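**Werkstattbuch Handgreifer - März**

Gleich vorweg, damit Mabli nicht wieder suchen muss: Der Drakari liegt auf der linken Werkbank, die Ersatzfinger sind im Schubfach darunter, und die alte Fingerhalterung habe ich NICHT weggeworfen, auch wenn es mich gejuckt hat.

Angefangen hat die ganze Geschichte damit, dass Sibusiso mit dem Handgreifer zurückkam und meinte, der schließe schief. Ich hab erst mal abgewunken (schief schließen sie alle ein bisschen, wenn man lange genug hinschaut), aber er hatte recht. Wenn man den Abzug ganz langsam zieht, läuft der linke Finger los, der rechte wartet, und dann springt er hinterher. Kein Ruckeln, ein richtiger Sprung. Und beim Aufmachen dasselbe Spiel andersrum. Bei schnellem Ziehen merkt man davon gar nichts, deshalb ist es vermutlich schon eine ganze Weile so gewesen und keinem aufgefallen.

Also auseinander damit. Reihenfolge, weil ich sie mir jedes Mal neu zusammenreime:

1. Kamera abstecken und samt Bügel abnehmen. Die Stellung des Bügels vorher mit Bleistift anreißen!
2. Beide Finger runter, je zwei Schrauben von unten.
3. Deckel der Schiene lösen. Hinten klemmt er, da hilft der Kunststoffspatel. Bitte keinen Schraubendreher nehmen, die Kerben von letztem Jahr sind immer noch zu sehen.
4. Rückholfeder aushängen, Hand drüberhalten.
5. Schlitten einzeln nach außen schieben.

Punkt 4 habe ich natürlich ohne Hand drüber gemacht. Die Feder war dann unter der Drehbank, und ich auch.

Der linke Schlitten lief wunderbar. Der rechte hatte im letzten Drittel eine klebrige Stelle, da saß so ein graubrauner Brei aus altem Fett und feinem Staub in der Nut. Ich wische das seit Ewigkeiten nur von außen ab, und das bringt offenbar gar nichts, weil sich der Dreck hinter dem Abstreifer sammelt. Alles mit Isopropanol und Wattestäbchen rausgeholt, dann noch mal mit einem Pinsel nach, dann noch mal mit Wattestäbchen, bis die weiß blieben. War deutlich mehr Arbeit, als ich gedacht hatte - dafür gleitet der Schlitten jetzt von allein runter, wenn man die Schiene schräg hält. So soll das sein!

Beim Zusammenbau habe ich das Groltance-Fett genommen und das dicke aus der Dose weggelassen. Cledwyn schwört ja auf das dicke, aber meiner Meinung nach ist genau das der Grund für den Brei. Ein dünner Film in die Nut, Schlitten ein paarmal hin und her, Überschuss abwischen, fertig. Wer das anders sieht, darf es gern hier drunterschreiben, aber dann bitte mit Begründung und nicht nur "haben wir immer so gemacht".

**Nachtrag Cledwyn:** Haben wir immer so gemacht. Und bei Kälte läuft das dünne besser, gebe ich zu.

### Ritzel und Zahnstangen

Wo schon alles offen war, gleich noch das Ritzel angeschaut. Zähne sind gut, keine Ausbrüche, ein bisschen blank an den Flanken. Die rechte Zahnstange hatte aber Luft, und zwar so viel, dass man den Finger von Hand wackeln konnte, ohne dass der andere mitging. Die Stange sitzt auf einer kleinen Unterlegfolie, und die war durchgescheuert. Ich habe eine neue aus dem Rest geschnitten, der noch in der Schachtel mit der Aufschrift "Diverses" lag. (Diese Schachtel, Leute. Da ist auch ein Türgriff drin.)

Mit der neuen Folie war es erst zu stramm, das Ritzel ließ sich kaum drehen. Folie auf Nassschleifpapier abgezogen, eingelegt, probiert, wieder raus, wieder abgezogen. Irgendwann passte es. Ich habe leider nicht gemessen, wie dick sie am Ende war, und das ärgert mich jetzt, weil ich beim nächsten Mal wieder bei null anfange. Wer das Ding als Nächstes aufmacht: bitte messen und hier eintragen.

### Finger

Die weißen Finger sind die aus dem zweiten Druck. Die aus dem ersten haben wir nicht mehr im Einsatz, die waren an der Wurzel zu dünn. Ich habe sie trotzdem kurz zum Vergleich draufgeschraubt, und ja, die biegen sich sichtbar durch, wenn man richtig zudrückt. Können meinetwegen in den Müll, aber Dwynwen will einen behalten, um ihn Besuchern zu zeigen.

Bei den neuen ist die Schraubenaufnahme ein Problem. Die Gewindeeinsätze halten, aber der Kunststoff drumherum kriecht, und nach ein paar Wochen kann man die Schrauben wieder eine Vierteldrehung nachziehen. Ich habe jetzt breitere Scheiben untergelegt und die Schrauben mit mittelfester Sicherung eingesetzt. Schraubenköpfe mit Lackstift markiert, damit man auf einen Blick sieht, ob sich was verdreht hat. Der Stift ist rosa, einen anderen gab es nicht mehr.

Ausgerichtet habe ich die Finger mit der Glasplatte: Greifer zu, Spitzen auf die Platte, Schrauben anziehen, dabei nicht verkanten. Geht zu zweit viel besser als allein, Sibusiso hat gehalten, ich habe geschraubt. Beim ersten Versuch hat es sich beim Anziehen doch wieder verdreht, also wieder auf, alles noch mal. Abwechselnd links und rechts anziehen, immer nur ein bisschen, dann bleibt es stehen.

### Kamera und Bügel

Der Bügel selbst ist in Ordnung. Was mir nicht gefallen hat, war das Kabel: das lief direkt über die Kante vom Bügel, und der Mantel war dort schon ganz matt gerieben. Noch nicht durch, aber das wäre so ein Fehler geworden, den man drei Tage sucht. Jetzt geht es in einer kleinen Schlaufe außen herum, mit einem Stück Gewebeschlauch drüber und zwei Kabelbindern. Kabelbinder bitte nicht anknallen, die Schlaufe muss sich noch bewegen können.

Linse geputzt, Schutzring drauf. Das Fischauge zeigt am Rand ja sowieso nur noch Schwarz, aber unten müssen beide Fingerspitzen drin sein, sonst ist die Einstellung für uns wertlos. Mit meinem Bleistiftstrich kam ich beim Bügel fast genau hin. Nur fast - der Strich war dicker als gedacht, und ich habe den Winkel dreimal nachgestellt, bis die Spitzen wieder unten in der Mitte standen. Nächstes Mal eine Reißnadel.

Hefin hat gefragt, ob wir nicht gleich zwei Stifte als festen Anschlag einsetzen. Finde ich gut! Bohren müsste man es aber auf der Sethi, freihändig wird das nix, und die ist gerade mit den Teilen für die Drullia-Zelle belegt. Kommt auf die Liste.

### Probelauf drinnen

Abends dann noch die übliche Runde auf der Werkbank: Klotz, Schwamm, Schraubenkiste, Lappen. 10 Griffe langsam, 15 schnell, dann noch 2 mit Absicht schräg angesetzt. Kein Springen mehr, beide Finger kommen zusammen an. Der Lappen ist wie immer der Gemeinste, weil er sich zwischen den Spitzen zusammenschiebt und man gar nicht merkt, ob man ihn wirklich hat. Der Greifer hat ihn gehalten, auch beim Schütteln.

Den Akku habe ich bei 75 Prozent abgezogen und die Anzeige notiert, weil Mabli den Verdacht hat, dass er über Nacht im Lager Ladung verliert. Bitte morgen früh vor dem Einschalten draufschauen und daneben schreiben. Ich tippe ja eher auf die Anzeige als auf den Akku.

**Mabli:** 75, wie abgezogen. Verdacht zurückgenommen, vorerst.

### Probelauf draußen

Mit dem Ding raus in den Park, an einen der Steintische mit den Holzbänken drumherum. Drinnen ist das Licht immer gleich, da sieht man Fehler an der Kamera einfach nicht, und auf der Werkbank ist alles so schön griffig und eckig. Also das, was da eben auf so einem Tisch liegt: Tasche, Schirm, Heft mit welligen Seiten.

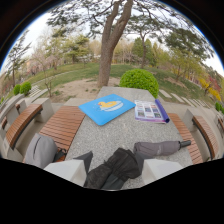

*Nach der Überholung, Steintisch im Park: beide Spitzen unten im Bild, schwarze Stofftasche dazwischen, hinten die Unterlage mit der Ente.*

Was mir beim Durchschauen gleich auffiel: Die linke Fingerspitze steht im Bild etwas tiefer und kommt größer rüber als die rechte. Auf der Glasplatte waren sie gleich, da bin ich mir sicher. Also ist entweder der Bügel minimal verdreht oder die Kamera sitzt nicht ganz gerade in der Fassung. Ich tippe auf den Bügel, siehe dicker Bleistiftstrich. Für die Greiferei selbst ist das egal, für die Auswertung eher nicht, und Dwynwen rümpft da sowieso die Nase.

Bei der Belichtung habe ich nichts zu meckern. Heller, bedeckter Himmel durch die Äste, davor dunkles Laub, und trotzdem kann man im schwarzen Stoff noch die Knautschfalten erkennen. Das war vor dem Putzen der Linse meine größte Sorge, da lag sonst gern so ein Schleier drüber. Die Einstellungen lasse ich so und schreibe sie auf den Aufkleber am Koffer.

Vom Gefühl her: Der Abzug geht merklich leichter, fast ein bisschen zu leicht. Wer das alte Ding gewohnt war, drückt am Anfang zu fest zu. Ich habe die Feder eine Raste strammer eingehängt, jetzt passt es für meine Hand, aber Sibusiso hat größere Pranken und soll das bitte selber mal ausprobieren, bevor wir es festlegen. Das Gewicht vorne stört mich nach wie vor, nach einer Weile zieht es im Handgelenk. Vielleicht kann der Akku weiter nach hinten, Platz wäre da.

### Offen

- Bügel nachstellen, diesmal mit Reißnadel, danach ein neues Vergleichsbild
- Passstifte nach Hefins Idee, sobald die Sethi frei ist
- Foliendicke an der rechten Zahnstange messen
- Schraubenmarkierungen nach der nächsten Woche Betrieb anschauen
- Kleine Ersatzfeder bestellen (nein, die alte ist nicht kaputt, aber ich krieche da nicht noch mal drunter)
- Akku weiter hinten befestigen, erst mal nur mit Klettband

Der Koffer steht wieder im Regal, Fett und Wattestäbchen liegen mit drin. Isopropanol ist fast leer, Cledwyn wollte welches mitbringen.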